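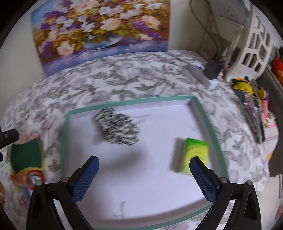
La bandeja con la pinza abierta, en la mesa del mantel de flores.

15 de agosto de 2019

Querido diario (qué cursi queda esto y lo sigo poniendo): hoy, festivo y todo, he pasado la tarde peleándome con las reglas. Con las nuestras, las de recogida, que llevan escritas desde junio y que ya van por la versión 2. Las imprimí otra vez, las pegué en la puerta del armario y me puse a leerlas en voz alta como si fueran el código de circulación.

La primera dice que la pinza entra abierta del todo. Abierta del todo, sin excusas. Yo tengo la manía de ir cerrándola por el camino, porque me parece que gano tiempo, y Stella Koech me lo ha marcado en rojo ya no sé cuántas veces. Dice que si cada persona llega con una apertura distinta luego no hay quien compare nada. Tiene razón, pero qué rabia me da que la tenga siempre.

La segunda es la de la bandeja: lo que se coge de la bandeja se coge de la bandeja, y lo que está en el mantel se queda en el mantel. Parece una tontería hasta que tienes el estropajo verde y amarillo ahí a la izquierda, llamándote, y dentro de la bandeja otra cosita verde y amarilla también. ¡Hoy he dudado! Un segundo, pero he dudado. He apuntado al margen que habría que prohibir colores repetidos dentro y fuera, y luego lo he tachado, porque en una mesa de verdad los colores se repiten y si lo ponemos todo tan fácil no sirve de mucho.

Y la de la velocidad, que es la que peor llevo. El documento de Twal pone "movimiento continuo y pausado", y ya está, ni un número. ¿Pausado para quién? Mi pausado es el galope de Abla Nimri. Se ve en la foto, que el bulto blanco y negro sale movido y el mantel también. Le he escrito a Abla proponiéndole que pongamos un criterio que se pueda comprobar, por ejemplo que se distinga el dibujo de la tela en el momento de cerrar los dedos. Me ha contestado con un pulgar y nada más. No sé si es que sí o es que está en la playa.

Lo de los cables lo quiero discutir el lunes. La norma dice "zona de trabajo despejada" y yo tengo la regleta encima del mantel, con sus lucecitas, y el cable colgando al lado del cuadro. Una cosa es dejar trastos para que haya variedad, que eso me parece bien y hasta lo pide el protocolo, y otra es tener electricidad al alcance de la pinza. Para mí son dos reglas distintas y están metidas en la misma frase. Propuesta mía: separar "desorden permitido" de "seguridad", y que la segunda no se negocie. Lo he escrito con mayúsculas, creo que se nota que estaba cansada.

En la lista de Flanurano llevamos 405 tomas revisadas y Stella quiere apartar 100 para que las vuelva a mirar otra persona sin saber quién las hizo. Me parece estupendo y me da pánico a partes iguales. Seguro que las mías se reconocen por el mantel, así que de anónimas poco. A ver si pongo otro, el liso de mi madre, aunque me da pena, que este me gusta muchísimo y va bien con el cuadro.

He parado a cenar a las tantas (tortilla, fría). Mañana paso a limpio los cambios y se los mando a las dos antes de comer, y cambio de sitio la regleta.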